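The Muso Hands

I signed up for the Kalberg lab because my rent had gone up and they paid by the hour. That's the whole origin story. You put a gripper in each hand, you tidied little things on a table, and a program called Muso watched and learned to do it too. By March I had tidied 1466 times. I know because the number sat in the corner of the monitor and I looked at it the way you look at the clock in a dentist's waiting room.

The idea being tested belonged to Bulley, the senior one, who believed we were teaching Muso all wrong. Everybody else threw out the bad tries. Dropped a marker? Delete. Changed your mind halfway? Delete. Bulley wanted to keep the changing-your-mind ones. So there were 2 piles, clean and messy, and Muso would be trained once on each, and then we'd see.

Vermeulen thought this was nuts and said so, usually with a mouth full of crackers. "You want it to learn to dither," Vermeulen said.

"I want it to learn to notice," said Bulley.

I was very good at dithering, so I got the messy pile (my mother would have been proud!). You'd think it would be easy to be uncertain on purpose, but after a couple of weeks my hands knew exactly where everything went and I had to trick them. I'd do long division in my head. I'd think about my ex -- that worked great, those were some wonderfully hopeless tries -- and I'd hover over the clear box with no idea which side I was supposed to be aiming for.
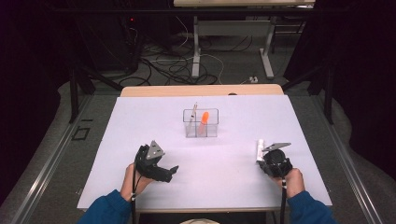 Messy pile, a gripper in each hand and the divided box in the middle.

They ran the test on a rainy night and let me stay. The clean Muso went first. It was quick and smooth and it missed the box with a marker, and then it carried on to the next one as if the marker were safely in there. It did that 8 times. Vermeulen stopped chewing.

Then they loaded mine. The arm came down over the table and slowed, and I felt my own shoulders go up around my ears, because I knew that pause. It drifted left. It drifted back. It missed too, and then it stopped, went down after the marker, and picked it up again.

"Huh," said Vermeulen.

Bulley was already writing numbers down and asking if I could do another month. I said sure. I was watching the arm, which had got the marker as far as the rim and was holding it there, just a little to one side, exactly the way I do when I'm thinking about somebody I should have called.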